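**Votier** is a feature-length adventure comedy in two parts, produced by the independent studio Plovatero. The parts, *The Salt Road* and *The Drowned Bell*, were shot together and released separately, the second following in March of the next year. The film is set in the invented port of Tiven and combines elements of the sea romance, the courtroom farce and the ghost story.

## Plot

In *The Salt Road*, a junior customs clerk is sent inland to recover an unpaid duty on a cargo of salt. He finds that the debtor has been dead for 60 years and that the debt has passed, through a drafting error, to the clerk's own office. The first part ends with his return to Tiven under arrest.

*The Drowned Bell* opens during the trial. The debtor's ghost appears as a witness for the defence, and the court adjourns to the harbour to hear evidence from the crew of a sunken ship. The closing sequence, in which the bell is raised, runs for nine minutes without dialogue.

## Production

Plovatero had intended to make a single film. The script was divided after a first assembly proved too long for cinema bookings, and a new ending was written for the first part. Most interiors were built at the Dönmez stages, a former rope works with a water tank at its northern end. The harbour set occupied the tank for 90 days.

Costumes were dyed on the premises. The trial scenes called for 3,000 sheets of aged paper, many of them written out by hand, and these were later reused as wall covering in the clerk's lodgings.

## Style

The two parts differ in tone. The first is quick and brightly lit, with much of its humour drawn from official language, while the second relies on long takes and a muted palette of green and brown. Several gags planted in the first part — the broken seal, the borrowed hat, the clerk's fear of gulls — are resolved only in the last third of the second.

The score uses a small wind band. Its main theme is heard complete only once, over the closing titles of *The Drowned Bell*.

## Release and reception

The first part opened on a limited number of screens and was extended after strong attendance in coastal towns. Reviewers praised its pace but were divided on the abrupt ending. The second part was received more warmly, although some critics found the courtroom scenes overlong. A combined edition, which removes the recap at the start of the second part, was issued on disc in a run of 4,000 copies.
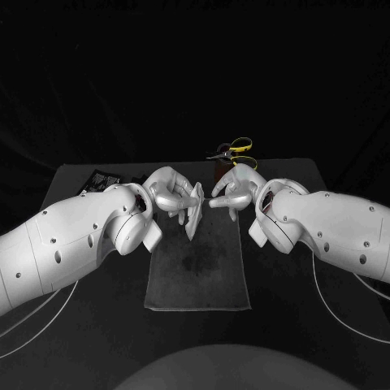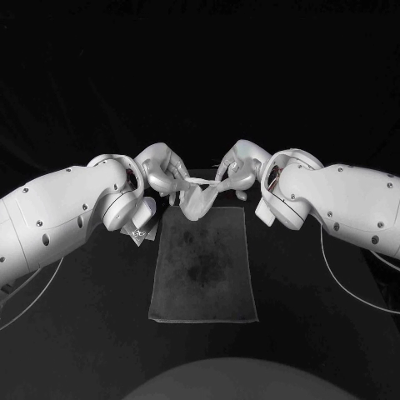
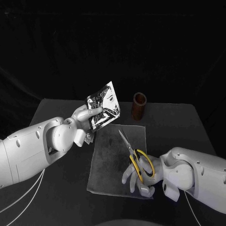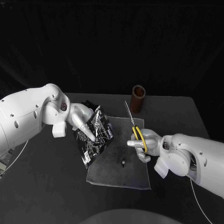
## Home editions

The combined edition carries both original soundtracks and a commentary on the trial scenes. Later pressings restore a short harbour scene missing from the cinema version of *The Salt Road*. The two parts remain available separately, with the recap intact.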